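Plultton Two-Arm Workstation: Frequently Asked Questions
Last revised 2018-06-08
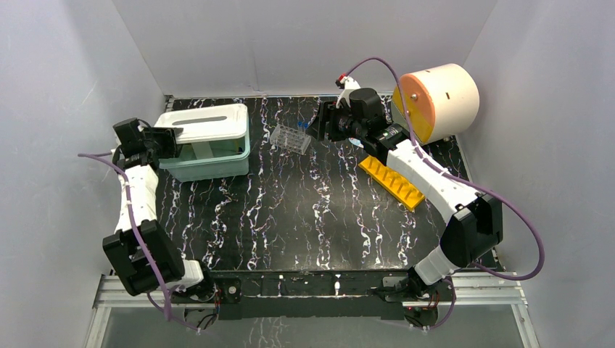
What is included in the standard kit?
The standard kit contains two arms with grippers, the front mounting rail, one set of cables and a printed setup guide. Laboratory items such as racks and storage containers are supplied by the customer.

Does the workstation need to be enclosed?
Walls at the back and on both sides are recommended. Light gray panels may be ordered from Valtwood under part number 1048.

May the two arms be used at the same time?
Yes. Both are clamped at the front and reach inward, so customers should complete the shared-space lesson in the setup guide before running them together.

How long is the trial period?
Institutions may keep a trial unit for 15 days. Return shipping to the Colombo office is paid by Plultton.

Is training available?
Nusel provides on-site training for groups of up to 9. Sessions for the fall term open in September.

Whom should we contact about repairs?
Requests should be addressed to Cosimo Guerra, Customer Service, extension 146. Please include the serial number of each arm.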